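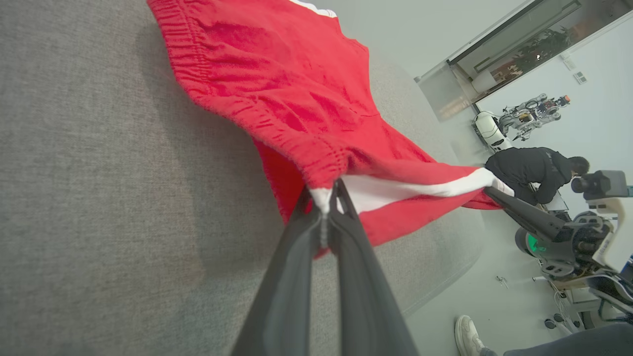 Home | Opinion | Living | Letters | Archive

Print this article | E-mail this article

Leave the elastic alone

Most folding advice is written for shirts. A shirt has a collar, two shoulders and a hem, and if you line those up the rest follows. The trouble in an ordinary household basket comes from everything with a gathered waistband, and there the advice runs out.

My view is that we should stop folding these things into neat rectangles. I have done laundry for a family of five and, before that, for a junior athletics club with 72 kids on the books, and I have come to think the rectangle is a waste of an evening.

Elastic pulls the cloth in at one end and lets it spread at the other. Lay a pair of kids' shorts on the bed and the waist is half the width of the legs. Fold it in thirds and you get a wedge. Stack ten wedges and the pile leans, then goes over when somebody opens the drawer. You can stretch the band out flat, but it springs back as soon as you let go, and you have only two hands.

Contrast trim makes it worse. A white edge on red cloth shows every crooked line, so a fold that would pass on a plain navy pair looks like a mistake. People see that and start again. I used to do it myself. Genalyn Barredo, who ran the uniform cupboard with me at the club, refolded the same red shorts 3 times one night before she threw them in the tub and went home. She was right.

What I do now is pick the garment up by two corners of the trimmed edge, pull it taut once, and lay it down on something with a bit of grip. A padded ironing board or a firm cushion is better than a bench top, where knit fabric slides about. Smooth it once with the flat of the hand. Fold it in half, side to side, so the waistband meets itself. Then it goes in the drawer standing up, band at the top. It takes a few seconds and the gather does no harm, as nothing is sitting on it.

Nana Kyei wrote to this page in February to say that standing clothes up is a fad and that his mother stacked hers flat for forty years. I don't doubt it. I would guess she also had fewer synthetics and fewer elastic waists to deal with. Cotton drill stays where you put it. Fleece doesn't.

The other objection is that children should learn to fold properly. I think they should learn to put their clothes away, and they are more likely to do that if the job is short. My youngest can do the half fold. He never managed the thirds, and for a year his trackies lived on the floor.

I make an exception for anything going in a suitcase. Roll those from the leg end and finish at the waist. Towels and sheets are a separate matter, and I am happy to be strict about them. My sister-in-law Maricel folds fitted sheets better than anyone I know and can have that column whenever she wants it.

For the rest, fold once and shut the drawer.

Print this article | E-mail this article

Back to Opinion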